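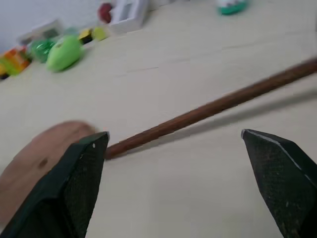
A wooden stick over a pale tabletop.

Family Life and Household Practice
Unit 2: Routines, Rituals and the Family Meal
Instructor: Jennylyn Agbayani
Discussion section leader: Gebremedhin Habte

Required before class: Seol, "Who Sets the Table," and the first half of the Foltier household diaries (course packet). Students who joined the course in January should also read the notes for Unit 1.

Terms

A routine is a repeated activity that gets something done. It takes little thought and is seldom discussed. Packing lunches, running a bath and locking the back door are routines.

A ritual is a repeated activity that carries meaning for the people who take part. If it is skipped, someone feels the loss. A birthday breakfast is a ritual in many households, and so is the order in which good nights are said.

The same activity may be either one, or may pass from one to the other. Students often assume that rituals must be festive. In the Foltier diaries, the practice written about with the most feeling is a father cutting toast into strips for two children who had long since outgrown the need for it.

Seol's argument

Young-sook Seol begins with the work that takes place before anyone sits down. She separates three kinds: planning the meal, preparing it, and calling people to it. The third kind is missing from most earlier accounts. Seol treats it as labor in its own right, often given to the oldest child and often resented.

Her second claim concerns seating. Families who say that they have no fixed places usually do. The fixed places become visible when a guest arrives or when an older child leaves home, and the chair that child used may stay empty for months. Please mark the passage on the Beyene household, which will be discussed in section.

Her third claim is the weakest of the three. Seol holds that conversation at the table declines once children reach their teens. Her own notes show that it changes subject and moves later in the evening – to the kitchen, the car, the top of the stairs. Be prepared to say whether this counts as decline.

The diary method

Foltier asked 16 households to keep a written diary of the evening hours. One adult in each household did the writing, and the entries came to 825 in all. The strength of the method is its detail. Its limits are as follows.

The writer chooses what is worth recording, and quarrels are likely to be underreported. Children appear only as an adult saw them. Entries grow shorter as the weeks go on, which can make a household look calmer than it was. Households under strain tended to stop writing, so the diaries that survive in full may come from the steadier families.

Compare the Skivard diary with the others. It was kept by a grandmother, and it is the only one in which the dishes receive more attention than the dinner. 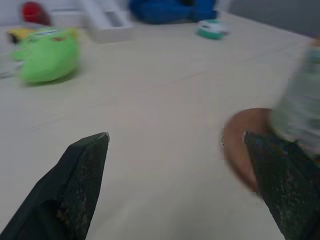

Rituals under change

Routines recover quickly after a move, a new baby or a change in working hours. Rituals do not always recover, and families differ in whether they try to restore them. Danilo Cabanatuan describes three responses: holding to the old form, shrinking it, and replacing it. A family that once gathered every week for a long meal may keep the same dish and the same blessing but meet only a few times a year. Cabanatuan would call this shrinking. Wichai Thongsuk, replying to him, calls it replacement, on the ground that the frequency was part of the meaning.

Both positions can be defended from the Vurner interviews. Read the second interview closely, including the interruptions.

Written assignment

Write a paper of about 2,000 words on one repeated practice in a household you know well. State whether it is a routine or a ritual and defend the choice using at least one reading. Describe who carries out the work that comes before it. Change all names, including your own relatives' names, and obtain permission from any adult whose words you quote.

Papers are submitted in section. Late papers require a note from the discussion section leader.

Questions for section

Can a practice be a ritual for one member of a household and a routine for another?

What would the Foltier diaries look like if a child had kept them?

Does Seol's account of calling people to the table apply to a household of two adults?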